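工单 259：卧室软包床头与床体连接松动、床笠滑脱
来源：Zovwood 售后服务中心
发布时间：二月　阅读 70　评论 2　分享 40

一、报修内容

用户报称，所购 Stikau 系列软包床使用一段时间后，坐靠床头时有异响，床头上部可前后晃动；另床笠在靠床头一侧反复滑脱，每日须重新整理。用户已自行拧紧床尾可见螺栓，异响未消除。

二、受理意见

本单按“结构异响”立项，床笠滑脱并案处理。初步判断两项问题可能同源：床头与床架之间缝隙偏大时，床垫受力后向床尾移位，床笠靠床头一侧的松紧边随之脱出。请用户在上门前保留床头标签，不得撕除或覆盖，以便核对批次。

三、现场情况登记

床头为灰色软包，竖向分格，端部有浅色木质边条。床头下部边框处贴有白色标签两张，位置偏下的一张带红色印刷块。床面铺浅米灰色床笠，有轻微褶皱。床的另一侧搭有蓝色布料，靠墙立有“医用防护口罩”字样的纸箱板。
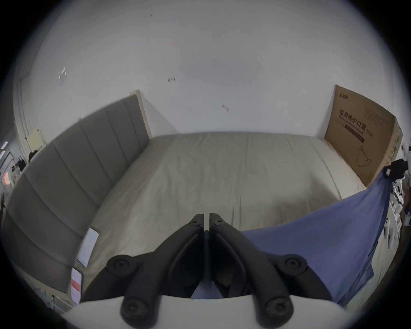 四、处理步骤

1. 清空床面。衣物、布料及其他杂物应全部移开后再抬动床垫，以免遮挡床架边缘，造成夹手或刮伤。

2. 取下床笠，将床垫向床尾方向平移，露出床头连接处。由两人操作，禁止单人抬起床垫一角长时间支撑。

3. 检查床头与床架之间的连接件。经查，下部两处连接螺栓未完全到位，垫片缺失一处。软包面料及竖向缝线未见开裂。

4. 补装垫片，使用随床附带的内六角扳手，先下后上交替拧紧。不得一次将单侧拧至最紧，否则床头易产生偏斜。

5. 将床体推回原位，测得床头与床垫间距由 40 毫米缩小至允许范围内。双手按压床头上沿，未再出现晃动。

6. 重新铺设床笠。先套床头一侧两角，再套床尾两角，最后沿长边将余量压入床垫下方。若床笠尺寸偏大，可在四角加装固定夹，夹具由用户自备。

五、复核

用户于傍晚反馈，坐靠时异响已消失，但在床面中部整理衣物时，床笠仍会起皱。经核对，该现象属面料余量所致，与床架结构无关，不列入保修范围。建议用户叠放衣物时避免在床面上拖拽，较厚重的上衣宜提起后再翻折。蓝色等深于床品的衣物初次洗涤后，应确认不掉色再置于浅色床笠之上，由此造成的染色亦不属保修事项。

连接件补装记录已归入配件台账，垫片由 Oder 仓发出。如三十日内同一部位再次松动，凭本工单号可免费复检，无须重新报修。 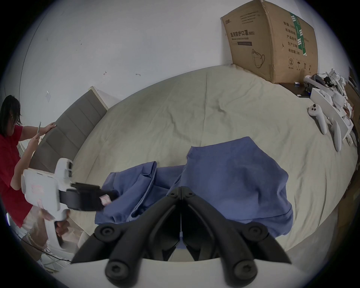
Pangaribuan 留言称，其所购同系列床亦有靠坐异响，拧紧下部螺栓后有所减轻，但床头上部仍略有晃动，询问是否须同时更换上部垫片，以及床笠固定夹是否会损伤床垫边缘。

售后服务中心回复：上部垫片无变形、无缺失的，不必更换；请先确认床体四脚是否同时着地，地面不平亦可引起床头上部晃动。固定夹应选用带软质内衬的规格，夹持床笠布边即可，不得直接夹持床垫面料。如按上述方法处理后仍有晃动，请另行提交工单，并附床头下部标签的清晰照片。

工单状态：已解决，保留复检资格。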